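Skelow bench

The Skelow bench is a two-arm test setup for comparing grippers on soft goods, mostly clothing. Built at Zulcombe by Sławomir Marciniak, who still looks after the controller side. Used for gripper trials only – no wheeled bases, no hard parts.

Two small arms stand at the front edge of a boxed-in table, with pale walls on the other three sides. Hoses are purple and run outside the arms, which makes swaps quick but they do snag. The cloth on the table is printed with flowers and leaves. A patterned ground was picked on purpose, plain grey was thought too easy for the cameras.
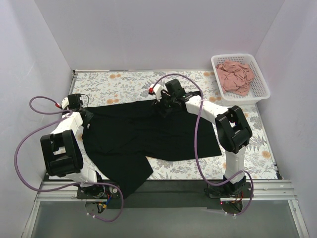

Gripper trials

Two gripper types have been compared so far, the Miltonetti and the Ó Dubhghaill. Both are fingered. Miltonetti closes faster and is easier to mount. Ó Dubhghaill has the softer tip and marks thin knit less, but is slower to let go. Same arms, same controller settings for both, otherwise the numbers mean nothing.

Dark garments are the hard case. Black fingers over black fabric, very little contrast, and the cameras lose the fingertip first. Marciniak's notes from June suggest trusting joint readings over vision once the gripper is down on the cloth. Disputed by others at Zulcombe.

A trial is three attempts per garment, arms sent home in between. Scoring is by eye against the fold wanted: straight sides, sleeves under, collar to the far edge. Partial folds are recieved as fails.

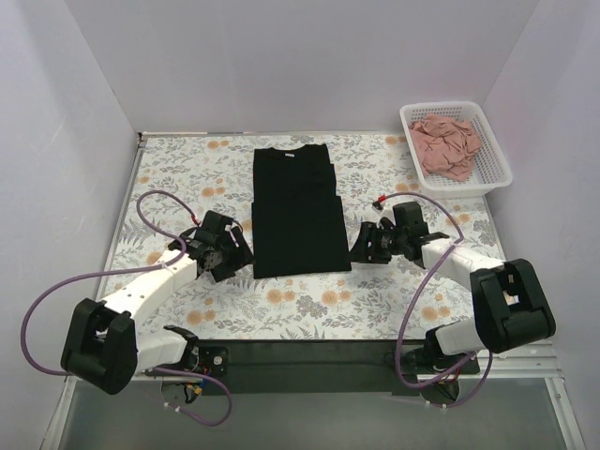
Black T-shirt folded long and narrow, a gripper at each side.

Known problems

Hose drag on the wrist, worse at full reach. Red fittings work loose and need checking before each run. Wiring at the bases is open – keep sleeves clear. Controller drops one arm now and then, cause not found, restart both when it happens.

See also: cloth handling, end effectors, Miltonetti grippers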